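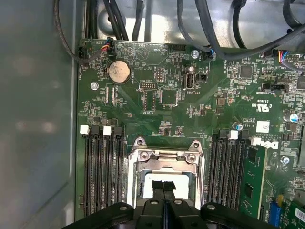 2. Replacing the clock battery

The second job on the Dell desktop was the clock battery. The computer had been in storage at the Leltham lab since October, and the date reset to the factory value every time we unplugged it. Tekle Derese and I were assigned this section.

We shut the computer down, pulled the power cord and held the power button for 20 seconds. With the side cover off, the battery was easy to find. It is a round silver coin cell in a holder on the green motherboard, and the word BATTERY is printed next to it. The FAN_HDD header is close by, so we worked slowly there.

The holder has a small clip. Tekle pushed it back with a plastic tool and the cell lifted out. Our meter read well under the 3 volts printed in the lab manual. We put in a new cell with the plus side up and left the cables where they were.

2.1 Result

After the first start we set the date and time in the setup menu and saved. We then unplugged the computer for 60 minutes. The clock was correct when it came back on. We repeated the test two more times with the same result.

2.2 Problems

Our notes did not list the connectors before we started. For section 3 we wrote down the printed labels first, including FAN_CPU, INT_USB and HDD_TEMP. This took four minutes and made the drive swap easier to plan.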